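Pademari Film Collective
Minutes, January 30, 2022

1. August screening
Anjana Sikder reported that Hukance has offered its hall for two nights. The offer says 459 seats. Members doubted this, as the last event there drew 159 and people were standing. Anjana to ask for a seating plan before anything is signed.

2. Chiriac short
The director now says the cut runs 20 minutes. He said the same last spring. No slot to be held until a finished file arrives.
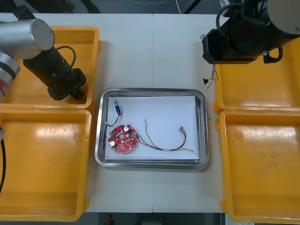 3. Kulomex sponsorship
Kulomex would like its name before every film in return for "exposure and support". The letter gives no sum. Agreed, 9 votes to two, to reply asking for one. A request to put the logo on the poster in the meantime was turned down.

4. Any other business
The idea of a live score was raised again. No musician has been approached and no budget exists. Left on the list.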